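Sorting arm moves to Leddale in November

The toy block line at Gitley has run with one robot arm since autumn, and the second goes into Leddale in November. Ludivine Marchal's group has been setting it up on the practice table, using coloured wooden blocks on a plain board: cubes, cylinders, stars, hearts and a couple of prisms.

No positions are being cut. The 11 people on hand sorting at Leddale will rotate through packing, inspection and minding the arm, with a change every two hours. Sorting by hand for a full shift has been the main source of wrist complaints at both sites, and Gitley has had fewer since the change. Some of the crew there say they miss the quieter bench. The arm is also slower than a practised sorter when shapes are touching, so mixed bins will stay with people for now.

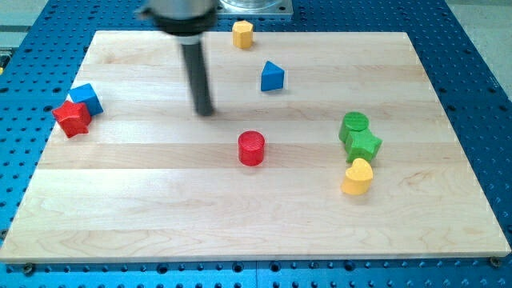
Training is 40 minutes in the Salinas room, on paid time, and everyone on the line needs to do it before they work beside the arm. Ximena Manríquez is keeping the list. Evening shift can book the 8 p.m. session. Pay grades stay as they are until the spring review, when minding the arm will be looked at as a separate duty. Questions on rosters go to extension 543.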